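Accueil > Programmes soutenus > Formation et métiers > Rapports d'avancement

Coiffure, perruques et prothèses capillaires : rapport d'avancement au Fonds Clodus

26 juin 2019 — par Madalena Mendes, direction des programmes, Atelier-école Grurach
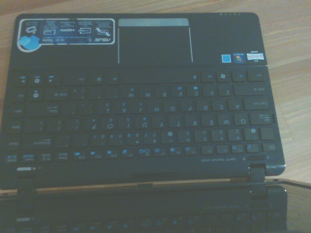 Temps de lecture : 5 minutes

1. Objet du rapport

Le présent rapport rend compte de l'avancement du programme de formation à la pose et à l'entretien de prothèses capillaires, conduit par l'Atelier-école Grurach avec le concours financier du Fonds Clodus. Il couvre la période écoulée depuis le comité de suivi de mars et porte sur les deux sites conventionnés, Clasgate et Whitlock. Les éléments comptables sont transmis séparément, selon le calendrier prévu à l'article 5 de la convention.

2. Rappel des engagements

L'Atelier-école s'est engagé à former des coiffeuses et coiffeurs déjà titulaires d'un diplôme professionnel à l'accueil de personnes touchées par une perte de cheveux, qu'elle soit liée à un traitement médical, à une pelade ou à l'âge. La formation comprend un tronc commun (prise de mesures, choix de la monture, coupe sur tête malléable, entretien des fibres) et un module d'entretien individuel avec la cliente ou le client. S'y ajoute une permanence ouverte au public, sans frais pour les personnes reçues.

3. État d'avancement

3.1 Formation

La promotion en cours compte 15 stagiaires, répartis entre les deux sites. Le tronc commun est achevé à Clasgate. À Whitlock, il reste à tenir les deux séances consacrées à l'implantation au crochet, reportées à la suite de l'indisponibilité de la formatrice. Ces séances sont désormais inscrites au planning et n'auront pas d'incidence sur la date des évaluations finales.

Le jury intermédiaire a relevé un bon niveau général en coupe et en mise en forme. Il a en revanche jugé insuffisante la maîtrise de la prise de mesures, en particulier le relevé du contour de nuque et la distance entre les tempes. Une demi-journée de reprise a été ajoutée au programme de chaque site, à moyens constants. La fiche de mesures a été revue à cette occasion : elle comporte maintenant un schéma de face et de profil, et une case pour l'implantation d'origine lorsque la personne peut fournir une photographie.

3.2 Permanence d'accueil

La permanence a donné lieu à 448 rendez-vous sur la période, premiers entretiens et suivis confondus. Parmi ceux-ci, 227 étaient des premiers entretiens. La fréquentation de Clasgate demeure nettement supérieure à celle de Whitlock, où le local est moins bien desservi par les transports. Un créneau en fin d'après-midi y a été ouvert à titre d'essai ; il est trop tôt pour en tirer un enseignement.

Les demandes portent en majorité sur l'entretien courant : lavage, démêlage, rafraîchissement de la frange, reprise d'un tulle détendu. Les stagiaires effectuent ces gestes sous le contrôle d'une formatrice. Les demandes de teinture sur fibre synthétique continuent d'être refusées et orientées vers un échange de pièce.

3.3 Matériel et fournitures

Le parc de têtes malléables est complet. Les étaux de table ont été remplacés à Clasgate. Pour les mèches de cheveux naturels servant aux exercices d'implantation, le fournisseur retenu a livré un premier lot dont une partie ne correspondait pas aux teintes commandées. L'échange a été obtenu sans surcoût, après un délai de plus de 5 semaines. L'Atelier-école a depuis passé commande à un second fournisseur pour les teintes grises et blanches, difficiles à obtenir en longueur suffisante.

4. Difficultés rencontrées

La principale difficulté tient au recrutement d'une seconde formatrice en implantation. Deux candidatures ont été examinées et aucune n'a abouti, l'une pour raison d'éloignement, l'autre faute d'expérience suffisante de l'enseignement. La direction a demandé à la formatrice en poste d'assurer les deux sites jusqu'à la fin de la promotion — solution convenue avec elle, mais qui ne saurait être reconduite l'année suivante.

La confidentialité des entretiens à Whitlock appelle également une correction. La cabine est séparée de la salle de cours par une simple cloison mobile, et plusieurs personnes reçues en ont fait la remarque. Un devis de cloisonnement fixe a été demandé. Dans l'attente, les premiers entretiens sont programmés en dehors des heures de cours.

5. Exécution budgétaire

Les dépenses de personnel sont conformes au prévisionnel. Le poste « fournitures » présente un léger dépassement, imputable au second fournisseur de mèches, compensé par une sous-consommation du poste « déplacements ». L'Atelier-école sollicite l'accord du Fonds Clodus pour procéder au virement entre ces deux postes. Le cloisonnement de la cabine de Whitlock fera l'objet d'une demande distincte.

6. Prochaines étapes

— Tenue des séances d'implantation reportées à Whitlock.
— Évaluations finales, devant un jury comprenant une représentante du service social partenaire.
— Publication de l'appel à candidatures pour la promotion suivante.
— Nouvel appel à candidatures pour le poste de formatrice.

La direction des programmes se tient à la disposition du Fonds pour toute pièce complémentaire et propose que la prochaine visite de suivi ait lieu à Whitlock.

Commentaires (3)

Sylvaine R.
Bonjour, les coiffeuses à domicile peuvent-elles s'inscrire à la prochaine promotion, ou faut-il être salariée d'un salon ?

Atelier-école Grurach
Bonjour, le statut est indifférent, seul le diplôme est exigé. Le dossier sera mis en ligne avec l'appel à candidatures.

Odile
J'ai été reçue à Clasgate pour ma mère, très bon accueil. Le créneau de fin de journée serait utile là-bas aussi, pour ceux qui travaillent.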